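Cable plugging: how many demos before it stops missing?

murnari_bench
We're at 200 episodes of the network cable task on the Jurnwood arm and the policy still dithers at the port. I've been driving every one by hand. Do I push on to 500 or change something first?

hcabrera
Change something! I did 500 near-identical ones at Zallstead and learnt very little. Shift the case a bit between runs and start some with the plug off to one side.

murnari_bench
Fair. Mine do start much the same. Wrist view from one of them, plug just left of the opening and not fully in yet:

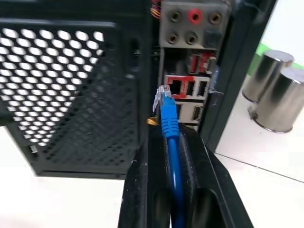

Re: wrist view

v_aquino
Not sure I agree with hcabrera. I'd get one case position working before moving anything about. The blue cable and clear plug show up fine there, and you've got red round the port as well. Will it cope with a port that has no red on it?

murnari_bench
Ah. Hadn't thought of that. I've got a plain board I could swap in for 70 or so.

hcabrera
Do the plain board, yes. Still say move the case, Virgilio :) And keep your near misses where you back off and try again, ours got better once those went in.

v_aquino
Keep them, but tag them separately. I had 1,397 episodes in one folder and sorting it took me most of May.

murnari_bench
Right, plain board first, then I'll start nudging the case. Will post the numbers.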